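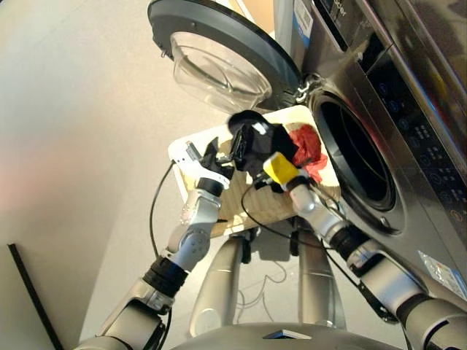 The robot at the washing machine, with a black garment in its gripper.

Visit to the Pitotura laundry service, Urden, May 9, 2026

Our group visited the training room of Pitotura, which washes clothes for care homes and small hotels near Urden. I work in a similar place in Perrin, so I went mostly to ask about the people and less about the technology.

The robot has worked here since February. Its task is small: it holds the laundry in front of the open drum and puts the pieces in. In the main hall the staff handle roughly 1627 pieces in one day, and the robot takes only a little part of them. The programme which plans the loads is called Grellix, and the staff said it was harder to learn than the robot.

Before, each person on the early shift was bending down to the drums for most of the morning. Two women told me that their backs are better now, but that they also walk more, because they must bring the sorted laundry to the robot and collect it again at the other side.
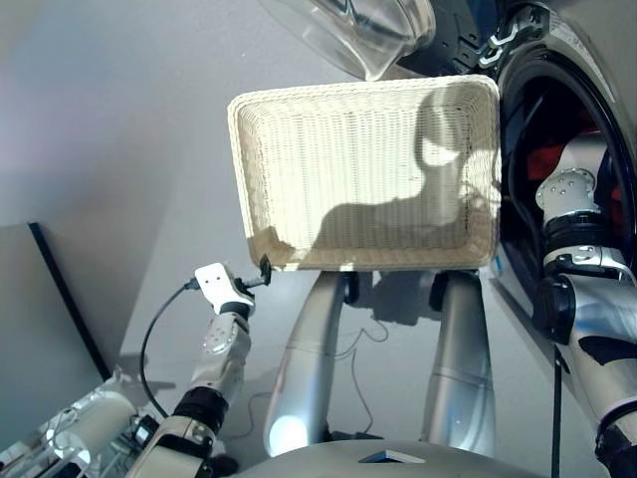
I asked if somebody lost the job. The answer was no, but 4 persons changed their work. They now do mending, stain checking and the phone calls with the care homes. One of them likes it very much. Another said that she misses the talking at the machines, and I understood her well.

The wages stayed the same, which some people in our group found not right, as the new work needs more training. The shift leader did not want to discuss this in front of visitors.

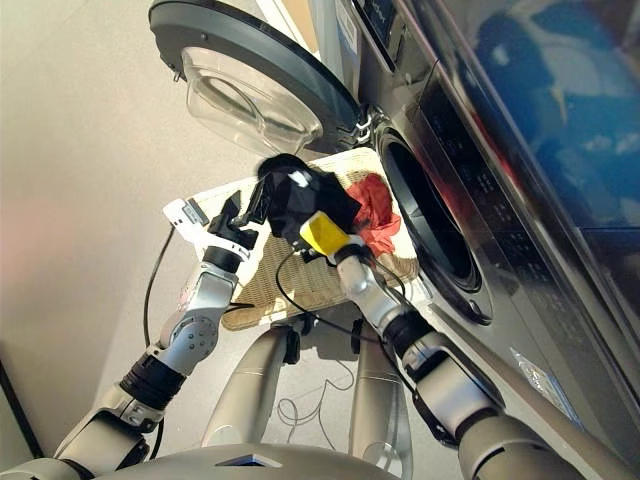
Dark clothes are still a subject of discussion. The staff want to check every pocket by hand before anything goes to the robot, and the management agreed to keep this step.

We had coffee afterwards in the canteen and left at four. For our place in Perrin I think it is too early, but I would like to come again in winter, when they have more bed linen.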